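Plirkau (serie de televisión)

Plirkau es una serie dramática de seis episodios escrita por Nayara Mendonça y dirigida por Ronaldo Vasconcelos. Empiezo por lo que siempre me preguntan cuando digo que llevo yo esta ficha: no, el título no es una palabra de ningún idioma. Es el nombre del pueblo donde transcurre todo, y Mendonça se lo inventó en un tren (lo contó en la presentación y se quedó tan ancha).

Argumento

Gisora, una cocinera que lleva media vida fuera, vuelve a Plirkau para vender la casa de su madre y se encuentra con que la vivienda figura a nombre de un tal Macedo, al que en el pueblo todos dicen no conocer. A partir de ahí la serie va y viene entre dos épocas, y aviso de que el segundo episodio despista bastante: yo tuve que verlo dos veces para entender que la niña del embarcadero no era ella, ¡era la hermana!

Reparto

Märta Sæther interpreta a Gisora y Josué Sampaio a Macedo. Nesma Ghoneim hace de la notaria, un papel que en el primer guion tenía una sola escena y que acabó apareciendo en cinco de los seis capítulos. A mí me parece lo mejor de la serie, y eso que Sampaio está estupendo, sobre todo cuando no habla.

Producción

El rodaje arrancó en noviembre y duró 88 días, casi todos en exteriores. La casa, en cambio, se levantó entera en plató, con las habitaciones comunicadas para que Vasconcelos pudiera seguir a los actores sin cortar. El plano de la discusión en la cocina, el del cuarto episodio, sale de ahí.

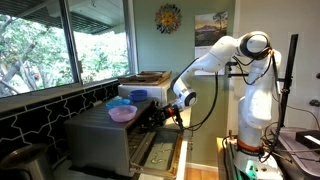

Mendonça entregó el último guion con el rodaje ya empezado, y el reparto no supo quién era Macedo hasta que tocó leerlo en voz alta. Sæther ha dicho que ella apostaba por el padre; Ghoneim, que no apostaba por nadie porque prefería no saberlo. Hubo además un final alternativo, con Gisora marchándose en barco, que llegó a rodarse y que se descartó en el montaje. Yo daría lo que fuera por verlo.

Música

La banda sonora es casi toda de piano y acordeón. La canción de los créditos, «Sutent», la canta la propia Sæther y dura bastante más de lo que se oye en los episodios (la versión completa solo suena en el último, así que no os saltéis los créditos).

Recepción

Las críticas fueron buenas, con pegas para el ritmo de los dos primeros capítulos. Estoy de acuerdo a medias: el primero es lento, sí, pero el segundo es enrevesado, y eso es otra cosa. Donde hubo pelea de verdad fue con el desenlace. El hilo del foro dedicado a la última escena pasó de los cien mensajes en una noche y lo dejaron cerrado con 482, la mayoría sobre si la carta que quema Gisora es la auténtica.

Posible continuación

Vasconcelos ha comentado que volvería encantado y Mendonça que la historia de Gisora está contada, aunque no descarta seguir a la notaria. De momento no hay ningún encargo en firme. Si cambia algo, actualizaré este apartado.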